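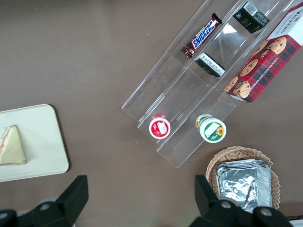 Snack sorting: candy bar, shortbread, a sandwich on its tray, foil containers in the basket.

Can a Machine Do It Yet? Household Tips for People Still Doing It by Hand

Every September my inbox fills up with the same question, which is whether it's worth learning to organize a cupboard properly when a robot is going to do it any minute now. I have been hearing "any minute now" since I owned a rotary can opener. So this month's tips come with a verdict on each chore. The verdicts are mine and you may argue with them.

Putting snacks in a tiered organizer
Verdict: slowly, on a good day.

Clear acrylic organizers with lanes are wonderful for small packages and a nuisance for whoever has to see the walls. You and I bump a divider, mutter, and adjust. A machine has to find a transparent wall by looking at it, and acrylic throws little white glints all over the place. If you're buying one for your own use, get lanes wider than your widest box of cookies. A Walkers shortbread box on its side takes up a lane and has no interest in sharing.

Heavy things go in first, at the back. Little round tubs go at the low front end where you can read the lids. Candy bars can lie at whatever angle they please, they will be gone by 4 p.m.

Small boxes tip over. Stand a bigger one next to them.

Sandwiches
Verdict: moving one, yes. Making one, talk to me later.

A triangular sandwich is a rotten shape to pick up. Squeeze the point and the filling leaves by the other end. My neighbor Babita Upadhyay packs lunches for a bus depot and her method is to slide a flat hand underneath and keep the thumb out of it entirely. Give each sandwich its own corner of a tray with rounded edges, which wipes clean in one pass. Wrap it tightly, seam side down, and cut before wrapping unless you enjoy sawing through film.

Foil containers
Verdict: carrying the stack, probably. Taking just one off the top, ha.

Nested foil trays cling to each other like cousins at a wedding. Pinch one rim and you get three trays, or one tray with a dent. Give the stack a quarter twist before you pull. Keep them in a basket that's a bit wider than they are so you can get your fingers down the side. Wicker is fine, but line it if yours snags.

Folding laundry
Verdict: no, and stop asking me.

I did watch a demonstration of the Clestanow, a folding cabinet priced at $3,000, which wants every shirt clipped to it by hand, buttoned, facing front. Reader, by then you have done the hard part. Fold towels in thirds, put socks in a bin, and go sit down.

Floors
Verdict: yes, if you do the picking up.

We have had a Mavora floor cleaner for 2 years. It is very thorough in the middle of the room. It has also eaten the fringe off a rug and a good length of phone cord. Tie cords up with bread-bag ties and lift the rug corners before you press the button. I still do the edges with a broom.

In the workshop
Verdict: better than at home, and I'm a little jealous.

Pallavi Katiyar runs the packing benches at Medve, where an arm puts parts into bins all day long. It managed 853 in one shift, all the same part, all facing the same way. Then a new supplier changed the bag from matte to shiny and the arm sulked until lunch. Her tip works just as well in a garage: pick one bin size, label the front and not the lid, and never let a "miscellaneous" bin get started. She threw hers out and found over 117 washers at the bottom, plus a sandwich bag she declined to open.

From readers
Janelle Dalisay puts a strip of painter's tape along the front edge of each clear shelf so she stops knocking into it. I have done mine in blue.

Abhishek Chaturvedi wants to know if a robot can empty a dishwasher. The plates, I would believe. The lid of the container whose bottom went missing, no. I can't do that one either.

Next month: oven racks, and whether vinegar deserves its reputation. Send your tips in before then, and if a machine wrote them, have it sign its name.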